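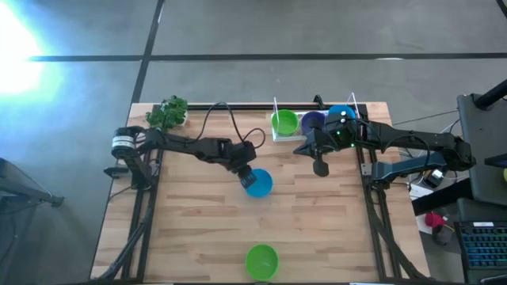
Re: [Hutside-list] Soup supper, bowls and the hall kitchen

Magdalini Politis wrote:
> We have the hall from 4 on Saturday. Last year we ran out of bowls
> by 6 and people stood waiting while we washed up. Can we order
> paper ones this time? Lambrakis has them by the case. Also, who
> has the big ladle?

I'd prefer to skip the paper. The ones from Lambrakis went soft with the lentil soup in September and we threw out half a case. Drisitz Street church will lend us 30 china bowls if we return them clean on Sunday.
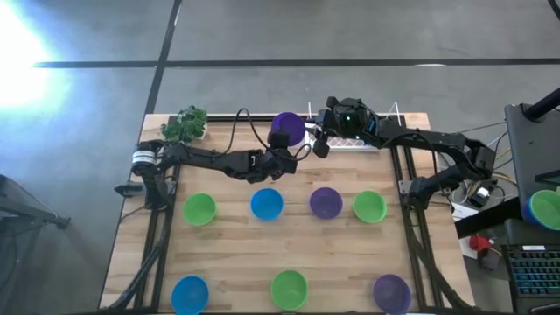 The lentil soup needs a wide bowl, and so does the bean one. Cups are fine for the broth. If you are bringing your own, please put tape with your name on the bottom. Mixed colors are no trouble, and a deep purple one is easier to find at the end of the night than another white one. Plain white all goes back to the church, so anything white without tape will end up in their crates.

I have the ladle. The Ernutau burner still leaks at the valve – please don't use it until I've replaced the washer. We can manage with the stove and 23 feet of extension cord for the two slow cookers.

Bread is still open. Reply to the list if you can bring some.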